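Cahier d'atelier, pince à main n° 13
31 janvier

Entretien de la pince après les enregistrements de décembre. J'écris tout ici parce que la dernière fois j'ai noté sur une feuille volante et je ne l'ai pas retrouvée. Yvette Després reprend la pince après moi, donc j'essaie d'être complet.

État à l'arrivée. Compteur de cycles : 489 depuis le dernier changement des garnitures. C'est peu par rapport aux 2 000 que nous avons fixés comme limite, mais le doigt droit avait un jeu que je sentais en serrant la poignée. À l'œil on ne voyait rien. Avec la cale fine entre le doigt et son support, la cale entrait d'un côté et pas de l'autre.

Démontage. J'ai enlevé d'abord les garnitures magenta, ensuite les plaques blanches. Les vis du doigt gauche sont venues sans effort. Au doigt droit, une vis tournait dans le vide : le filetage dans la plaque est fatigué. J'ai essayé avec une vis neuve de la même longueur, même résultat. J'ai donc monté une plaque neuve du lot Lultero. L'ancienne plaque est dans le tiroir du bas, marquée au feutre « droite, filet usé ». Ne pas la remonter, s'il vous plaît.

Attention avec les plaques Lultero : les trous sont un peu plus serrés que sur les plaques Lulano que nous avions avant. Il faut présenter toutes les vis à la main avant de serrer, sinon la plaque se met de travers et les deux garnitures ne sont plus parallèles. J'ai fait cette erreur une fois aujourd'hui, j'ai dû tout desserrer et recommencer.

Garnitures. Les nervures étaient encore bonnes des deux côtés. Je les ai lavées à l'eau tiède avec une goutte de savon, rincées, puis laissées sur le papier pendant 47 minutes (le temps d'une réunion, ce n'est pas une valeur à respecter). Pas d'alcool sur cette matière, elle devient brillante et elle glisse. Sur l'ancienne paire on voit encore la trace de cet essai.

Remontage et réglage de l'ouverture. Butée desserrée, doigts ouverts au maximum, butée resserrée d'un quart de tour. J'ai vérifié que les faces se regardent bien l'une l'autre sur toute la hauteur. Le jeu du doigt droit a disparu. La fermeture est régulière, sans le petit bruit sec qu'il y avait au milieu de la course.

Ensuite contrôle de la vue, pince ouverte, assis dans le coin café, avec les tables devant.
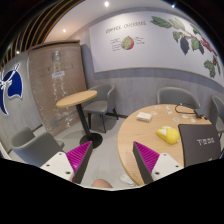 Vue de contrôle, pince ouverte, coin café. Les deux garnitures se font face.

Ce que je regarde dans cette vue : les deux doigts doivent entrer par le bas et laisser un espace libre entre eux. Le bord noir en bas et les coins sombres viennent de l'objectif très large, ce n'est pas un défaut de montage. J'avais perdu une demi-heure là-dessus à mes débuts. Les grandes lettres « COFFEE CHERRIES » sur le mur se lisent, les petites légendes à côté du fruit ne se lisent pas. Pour moi c'est suffisant, nous n'avons pas besoin de lire du texte à cette distance.

Le support de caméra n'a pas été touché. J'ai seulement passé le chiffon sec sur la lentille. Si quelqu'un démonte ce support, il faut refaire la calibration complète avec la mire, et la mire est actuellement chez Ivanyshyn. Il m'a dit qu'il la rend, mais sans préciser quand.

Câble de la poignée : la gaine commence à se plier toujours au même endroit, à deux doigts du connecteur. J'ai mis un morceau de gaine thermorétractable. C'est provisoire. J'ai demandé à Cernora un câble avec sortie coudée, pas encore de réponse.

Essais de prise après remontage : gobelet vide, éponge, trousseau de clés, carte posée à plat. Les trois premiers sans problème. La carte à plat reste difficile, il faut la pousser jusqu'au bord de la table pour la saisir. C'était déjà ainsi avant le démontage, donc je ne l'attribue pas à la plaque neuve.

À faire :
Resserrer les vis de la plaque droite après la première journée d'utilisation.
Commander deux plaques de réserve, côté droit (il n'en reste aucune).
Remettre le compteur à zéro seulement quand les garnitures seront changées. Je ne l'ai pas fait aujourd'hui, elles sont les mêmes.
Yvette : peux-tu comparer l'effort de fermeture avec l'autre pince ? J'ai l'impression que celle-ci est devenue un peu plus dure, mais ma main était fatiguée en fin de journée et je ne veux pas toucher au ressort sur une impression.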